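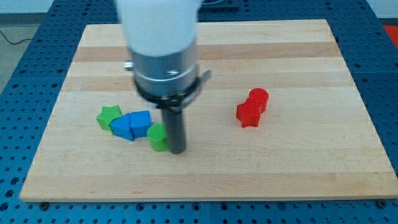

3.2 Materials: the board and the blocks

Tue 9 September - by Remo Wyss

Filed under: Play & Learning Materials / Working Papers

Search this site Go

All sorting and grouping tasks were set out on a wooden board made of light maple strips (Figure 2). The strips run lengthwise and alternate between a pale cream and a slightly darker tan. We chose it over the painted boards used in our January pilot at Clindorlow, where raters working from photographs had trouble telling a block's edge from its shadow. Bare wood gave fewer disputed outlines, and the stripes gave raters a set of straight lines to judge position against.

The board is bolted to a blue metal table with a regular grid of round holes. The pilot boards were held with clamps and shifted during a session, and a layout recorded at the start could not always be compared with the layout at the end. Bolting solved this. Boards were wiped down between sessions and checked for raised grain at the joints, which can catch a small block and stop it short.

Figure 2. Maple board on the perforated table, with four blocks on the left half: a green star, a blue triangular prism, a blue pentagonal block and a green cylinder.

The blocks come from the Eltent set. They are colored wood, and the shapes are simple enough to be named by a rater with no training. Color and shape were kept independent of each other in the coding scheme. In the layout in Figure 2, for example, two blocks are green and two are blue, but the two green blocks are a star and a cylinder and share almost nothing in outline. A grouping by color and a grouping by shape can therefore be told apart in the record, provided the layout has some order to it.

Many layouts do not. The most common type in our data is what we call a loose row - blocks gathered near one another along a rough line, without even spacing and without a shared facing. Figure 2 belongs to this type. The star is tilted slightly and the prism partly overlaps it, the pentagonal block sits upright next to the prism, and the cylinder stands in front of the pentagonal block. Raters were told to record a layout like this as a single cluster and then to note any overlap as a separate item.

Overlap needed its own rule. Afolabi's earlier scheme counted any two blocks that met in the overhead outline as touching. We found this too generous for shapes with points, such as the star, whose arms reach well out from the center. In our version a pair is marked as overlapping only if part of one block hides part of the other when seen from above. Pairs that come close but leave wood showing between them are marked as near.

Each block was also given a posture code. Upright and flat are plain enough. The third code, leaning, was added after the pilot and is used mostly for prisms, which come to rest at an angle more often than the other shapes and then show their sloped faces to the rater. Pentagonal blocks were the source of some confusion at first. Several raters wrote "house" on the sheet, and we kept the word as an accepted label because it was quicker to write and was never used for anything else.

In total 1104 layouts were coded. Of these, 153 were coded a second time by a rater at Farkon who had not seen the first set of sheets. The two raters agreed on cluster type and on every posture code in 148 of the 153. The remaining five all involved a prism, and the disagreement in each was between leaning and flat. They were settled by discussion and the agreed code was used in the analysis.

Color names caused no disagreement. Position on the board was recorded by half only, left or right, as finer divisions added time to the coding and were not needed for the comparisons in Section 4.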